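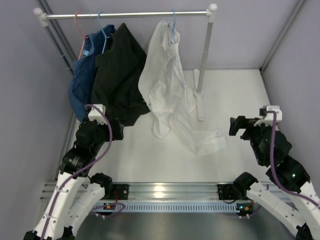 Wavwood's school uniform exchange will move into the former El Idrissi shoe shop on Walmont Road and open all year, the town council has confirmed. Until now the exchange has run for a short spell each summer from the side room of the library, where families could hand in outgrown uniform and take away what they needed. The new shop will stock everyday children's and adults' clothes as well, so a blue checked shirt on a plastic hanger will be as welcome as a blazer. Opening is planned for September, shortly after the new term begins.

The council agreed the lease at its meeting on June 16, 2026. It runs for three years at a reduced rent, with a break clause after the first. The shop has been closed since the El Idrissi family retired from the business the winter before last, and the upstairs flat is let separately and is not affected.

Kane Pryor, who chairs the exchange, told the meeting that demand had outgrown the library room. Last summer 1,097 items were handed in and most of them went out again before the schools went back. What was left had to be boxed up and kept in members' garages until the following year, and some of it came back smelling of damp.

"We had 175 families through the door last year and a few of them queued down the steps in the rain," he said. "There was one mirror and nowhere to try anything on. Parents were holding trousers up against their children in the corridor."

The shop has a front room for adults' clothes and a larger back room, once the stockroom, which will be kept for uniform. Two changing cubicles will be put in along the back wall. The old shoe shelving is staying for now and will be used for shoes, bags and PE kit.

Nothing will carry a price. As before, people can take up to 11 items on each visit and do not have to bring anything in exchange. A donations tin will stand on the counter – the exchange says it covers washing powder and hangers but has never come close to covering rent. The council is meeting the rent from its town centre fund for the first year. After that the exchange will be expected to pay a share, and it has begun applying for grants.

Not all councillors were in favour. Magdy Sqalli said he supported the exchange but was uneasy about giving up a shop unit that could bring in full rent, and asked what would happen if a paying tenant came forward. Officers replied that the unit had been advertised twice without an offer. He abstained, and the lease was approved with no votes against.

Clodagh McGrath, who runs the haberdashery two doors along, spoke from the public seats in support. She said the empty window had made that end of Walmont Road look shut even when it was open, and that she expected to sell more buttons and name tapes. She has offered a monthly mending session in the back room, starting with hems and zips.

All five schools in the town have been asked to pass on unclaimed lost property at the end of term. Kenza Zaki, deputy head at Jelenmont Primary, said the school had 19 unnamed jumpers in its office and would be glad to see them go. Jelenmont changed its badge two years ago but still allows the old one, and she asked families not to hold back clothes because they carry it.

The exchange would like the following now, clean and with working fastenings: grey and black trousers in all sizes, white polo shirts, plain black shoes, winter coats and football boots. It has enough summer dresses and cannot take any more until spring. Underwear and tights are accepted only if they are new and in the packet. Duvets, pillows and soft toys are not accepted at all.

Until the shop is ready, clothes can be left at the library desk during normal opening hours. Bags should not be left outside the new premises, where work on the wiring and the front step is due to start next month. The step is to be replaced with a short ramp, and the door widened for pushchairs and wheelchairs. Abdelghani Cherkaoui, the council's property officer, said the pavement would be narrowed for a few days while this was done – the bus stop outside will stay in use.

The summer exchange at the library will go ahead as usual in the last two weeks of the school holidays. Anyone who would like to help with sorting, or who has a full-length mirror to give away, can leave their details at the library desk.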